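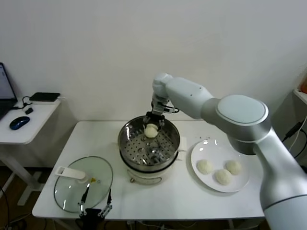 Handout 6: Visit to the Entwistle building, two-arm demo

Notes for those who missed it, plus what you need for the write-up. Typed up fast, sorry for the state of it. Slides from the intro talk are NOT going online, so use these.

1. What the demo was

Task = move steamed buns between an electric steamer and a plate. Two arms, one table. Zadel is the name of the setup, Kernano is the software that runs the arms. Don't mix them up in your report, half of last year's group did.

Why buns? Soft, round, no flat side to get hold of, every one a slightly different shape. Squeeze too hard and you leave a dent, too little and it drops. A wooden block forgives you. A bun doesn't.

2. Things to note about the gripper

- two fingers, metal at the tips, no suction
- has to go down inside the pot past the rim without knocking it
- fingers come in from above, wrist bends so they point downwards
- tray has holes in it, polished steel, throws reflections back (see section 4)

Question from the group: why not a scoop or a soft hand? Answer given: they want the same gripper for lid and bun, no tool change. Fair enough, but write down what you loose by doing that.

3. Order of the task

Full sequence as given in the talk:
a) lid off, laid flat on the table to the left
b) arm over the pot, lower, close on one bun
c) lift clear of the rim
d) across to the plate, lower, open
e) repeat until tray is empty
f) lid back on

Staff also run it backwards (plate to pot). Same moves, different problem: putting down on a tray with other buns already on it is harder than putting down on a big plate. Think about why. Clearance, mostly.

Lift and carry, b to d, is the bit to concentrate on for the write-up. Look where the fingers are relative to the plate and what else is still on the tray.

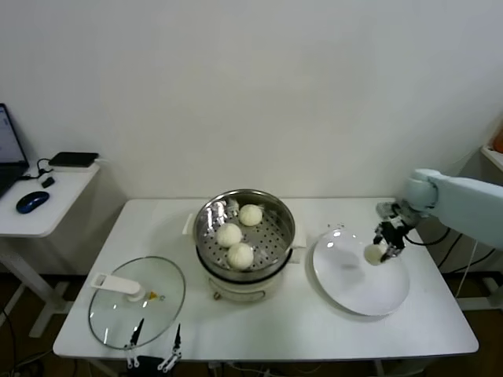

Fig. 2. One bun held over the plate, three on the steamer tray.

4. Seeing the thing

Pot rim is shiny, lid is clear glass, table is white, wall is white, plate is white, buns are nearly white. Bad news for a camera. Points from the talk:

- glass lid: depth sensors tend to look straight through it. Handle is the easier target
- steel: bright spots move when the arm moves, can be taken for an edge
- white bun on white plate: low contrast, shading does most of the work

Istex is the labelling tool, used for marking up recordings afterwards. Target is 1000 recorded runs before they retrain. We did not get to try it. There may be a second visit in April with time at the labelling desk, will post if it's confirmed.

5. Safety, quickly

Stay behind the line. No reaching over the table to "help" if a bun rolls. Bags off the floor near the cables. Same rules apply next time.

6. For your write-up

Pick ONE of the steps a to f. Say what the arm must know before it starts that step, what could go wrong, and how it would find out that it had gone wrong. Sketch of the table layout please, by hand is fine, mark pot, lid, plate and both grippers. Up to 2 pages including the sketch. Marked out of 50, sketch is included in that.

Due January 13, 2026, on paper, in the tray outside the lab. Not by email.

Reading: chapter on grasping in the course book, skip the maths on friction cones unless you're keen, we do taht properly in the next block.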